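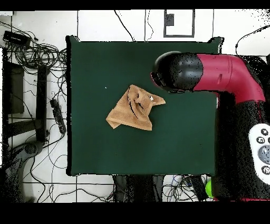

Notes for the linen handling talk, second half of the morning session. Slide 1 stays up while people sit down. Open with the question of what a folder has to know before the first fold can be made. The usual answer is the fold sequence, and the sequence is the easy part. A written procedure starts with the towel flat, and a towel almost never arrives flat. Point to the tan one on the green tabletop: bunched, roughly triangular, a flap out to the left at the bottom and a pointed corner out to the right. Ask the room which side is the long side. Give them ten seconds. Do not answer yet.

Slide 2. Scope. Terry towels only. No fitted sheets, no table linen. Fadi Nasrallah covers sheets after lunch and has asked me to leave them alone. The figures come from the Birkamach laundry in Dumusville, where Ewurabena Sulemana timed the folding station in October. Sample size is 132 towels, one folder, one table. State the sample size out loud before showing any chart.

Slide 3. Terms. Keep this short, but do it, as the last group used "edge" for three different things.

Hem: the stitched finish at the short end.
Selvage: the long side finish.
Border: the flat woven band that has no loops, usually near the short end.
Flap: any part of the towel lying out from the heap in a single piece.
Hump: any part standing above the rest.

The border matters most for this talk. It can be found by touch as well as by sight, and on many towels it runs parallel to the short end. A person who has found the border has a good first guess at the orientation of the whole towel.

Slide 4. Leave this up for the full discussion.

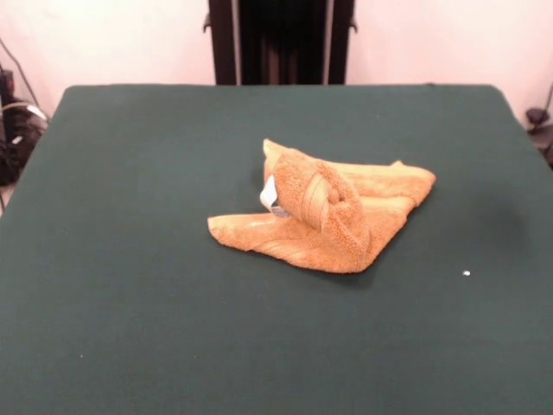 Slide 4: Terry towel before spreading. Woven border visible on the left and right flaps.

Return to the question from slide 1. Take two or three answers. Most people choose the two far points and pull them apart. Explain the risk: two points that are far apart in the heap may be two ends of one side, or they may be diagonal corners. Pulling on a diagonal gives a long narrow shape with the rest hanging in folds, and the towel has to be put down and started over.

Then go through the evidence in the order a folder would use it. The left flap lies fairly flat and has the smoother band along it. The right one is longer, layered at least two deep, with the same kind of band at its edges. Layers have to be separated before anything is pulled. Between the two is the raised part, and at this stage we cannot say how much cloth is in it. Do not claim to know which corner is which. Someone will press for an answer. The correct reply is that one view does not settle it.

Slide 5. Procedure. Read it through once, slowly.

1. Find a border.
2. Follow the border with thumb and forefinger to a corner. Keep hold of that corner.
3. Follow the same short end to the second corner.
4. Lift by both corners until the rest hangs clear of the table.
5. Lower the far end first and draw the towel back toward you.
6. Smooth from the center out. Two strokes are enough.

Common error at step 3: the hand crosses onto a second layer and picks up a corner from the other end. Sign of this error: the towel hangs doubled, with a loose fold at the bottom. Put it down and go back to step 1.

Slide 6. Table surface. Dark cloth or paint under light towels makes the outline easier to read. It also shows lint, which needs to be brushed off between batches. Issa Aoun prefers a hard top on the grounds that towels slide on it. I prefer a little drag at step 5. We have no measurements on either side, so present it as preference.

Slide 7. Folding. Thirds lengthwise, then half, then half again. For the Rawashdeh shelf units, thirds both ways. Borders face out on the finished stack. If we are short of time, skip straight to slide 8.

Slide 8. Timing chart. Spreading is the left bar, folding the right. Median was 30 seconds per towel for both together. Mention that the chart leaves out towels that were set aside for stains or pulled loops. Hanan Chidiac has the raw sheet, 499 lines including the set-asides, and will send a copy to anyone who writes to her.

Questions. Likely ones: hand towels (same procedure, shorter step 3), towels with no border (use the hem), left-handed folders (mirror steps 2 and 3). If the Drukon folding boards come up, we have not tested them. Hand over to Elias Smadi for storage and shelving. He needs the clicker and the long cable.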